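4.2 Laying out parts before assembly

1. Clear the worktable and set out the shallow yellow bins with the steel tray.
2. Sort parts by type. Solenoids and ring boards must be kept in separate bins.
3. Keep each wire bundle bound near one end.
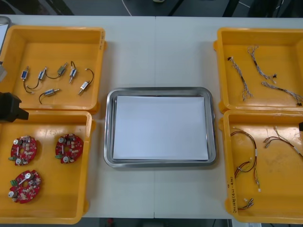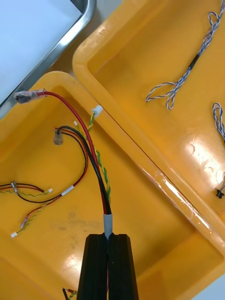 4. Check every connector for damage before fitting.

Caution: Do not lift a solenoid by its lead wires — hold the body only.

Note: Damaged parts are to be reported to Helerico, quoting form 143.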